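Sullo Station Check: Headphones Task, Marble Counter
Pre-session safety and data checklist, with comments from the floor

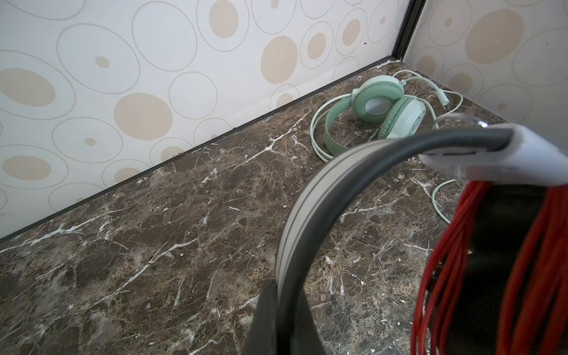
1. Before power-on

Emergency stop reachable from the operator's chair: OK
Pressed and released it twice. Clean stop, clean reset.

Walkway clear behind the operator: OK
Somebody had left the Tilo shipping crate there in September and we all got good at stepping over it. It's gone now, hooray!

Arm mounting bolts: OK
No play at the base. Marked with paint pen so the next check takes a second.

2. Cables and wiring

Red cables at the wrist: OK, WATCH
They hang free below the white housing and bend a fair amount. No nicks found by hand. Run the wrist through its full turn at slow speed before every session and stop if a strand pulls tight.

Headphone cable on the counter: OK, WATCH
The mint-green pair has its cable in loose loops, with the connector lying near the right wall. I love this for the data, since a real counter never has a tidy cable on it. For safety, though, the operator should know where the cable goes before closing the gripper. If it catches on the arm, stop and free it by hand with the arm paused.

3. Gripper

Fingers seated and tight: OK
Grip force limit set: OK
Set to 9 in the Ellery panel. Higher than that and we start to worry about the headbands.

Hold on a curved band: OK
Slow lift, pause, slow lower. The gray striped band is a great test piece, and new operators should practice on it until letting go feels boring.

4. Work surface

Marble wiped and dry: OK
Corner limits loaded: OK
The two walls and the dark trim where they meet are hard stops in software. Please don't turn the limits off to reach something in the corner. Pause and move it closer.

Surface pattern logged: OK
Brown marble with white veins, dots and rings on the wallpaper. Busy backgrounds like this one are gold for us! The last batch was nearly all plain gray tables and the model got lost the moment we changed rooms.

5. Recording

Wrist camera lens clean: OK
Test clip plays back: OK
Joint log and video in step: FIXED
Off by 2 frames at first. Restarted the Jumness logger and it lined up.

Disk space: OK
Room for 400 episodes. Target for this setup is 160, so there's plenty left for retakes.

Failed grasps kept and tagged: OK
Keep them, please. A slip followed by a good second try is one of the most useful things we can record. Delete only if a hand enters the view or the stop was pressed.

6. Open items

Spare finger pads to order.
Slow wrist turn to be added to the startup card.
Change the headphone position between episodes, including which way the cups face.

Result: cleared to record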